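Power Demand and Crowd Flow at the Stekar Firemen's Fair
Course project report, second submission

1. Background

The Stekar fair is held on the fire company's grounds for 11 nights each summer. Rides, food stands and the raffle tent share one service entrance. In past years the main breaker tripped on busy nights, usually when the fryers and the larger rides ran together. This report looks at whether a different layout would reduce the peak load without adding a second generator.

2. Method

Load was logged at the distribution panel on 4 nights, from opening until the last ride shut down. Gate counts came from the ticket booth on Demissie Road. Food stands were asked for the rated draw of each appliance; where the plate was missing, the value for a similar unit was used.

Survey forms went to households on the streets next to the grounds. Of the forms handed out, 65 came back. Most were filled in at home and collected on Saturday. 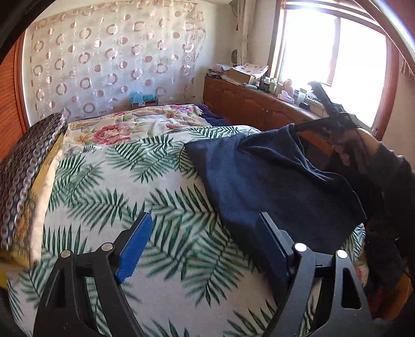

Fig. 1. Bed with palm-print sheet.

3. Results

Peak demand reached 362 amps on the busiest night, a little after 8 p.m. The food row alone took about half of that. Ride load rose and fell with each cycle, but the fryers stayed near full draw all evening - this set the floor for everything else.

Gate counts peaked earlier than the load did. Visitors appear to ride first and eat later, so the two curves overlap for less time than expected. The survey answers agree with this order.

Moving the two largest fryers to the Selent Street feed would bring the main panel under its limit on all logged nights. The cable run is longer and crosses the footpath, so covered ramps would be needed.
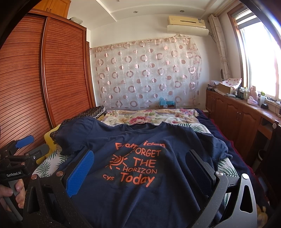 One reply to the draft, signed Stosilell, objected that the Selent Street feed also serves the firehouse kitchen, and that the kitchen is in use every fair night until closing. The kitchen load was not logged. It should be measured before any fryer is moved.

4. Limits

No rain night was logged. Appliance ratings overstate real draw in some cases, and the panel meter was read by hand between automatic samples.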